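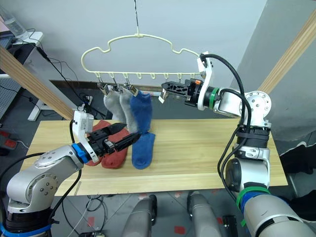 3.2 Indoor drying and household humidity

Of the 174 households in the Prunddale sample, 112 dried at least part of their washing indoors throughout the year. Most used a folding rack in the room with the best heating, usually the living room. Small items were often treated separately. A hanger with a row of hooks along its lower bar and small metal clips, like the one in Figure 2, takes up little room and can be hung from a cord wherever there is space. Households with such a hanger tended to leave it up all week and to add to it a few items at a time, so that the moisture from small items was spread over many days. Washing on racks came in larger loads, and the hygrometers recorded a clear rise in the hours after each one was hung.

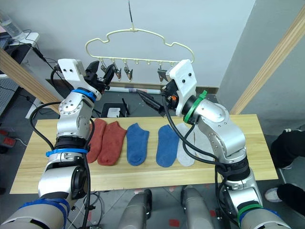
Figure 2. Clip hanger suspended from a cord.

The rise was steepest in the flats on Tredik Street, where bathrooms have no outside window and the kitchen extractor returns air to the room. Carrillo and Wonitz, the two estates built with trickle vents, showed a slower rise and an earlier return to the starting level. We had expected the age of the building to matter more than it did. Once ventilation was taken into account, the remaining difference between old and new buildings was small.

The loggers gave 1485 usable drying events. Events were left out where a window sensor had failed or where the household diary had no entry for the day. Diaries were collected each Wednesday by Damián Salinas, who also checked the loggers against a reference instrument. In 5 homes the logger had been moved closer to a radiator, and the readings from those weeks were discarded.

Residents' own accounts did not always agree with the measurements. Several described their home as dry while the bedroom readings stayed high overnight, mainly where the door between bedroom and drying room was left open. We return to this in Section 4, where the bedroom readings are compared with reports of mould.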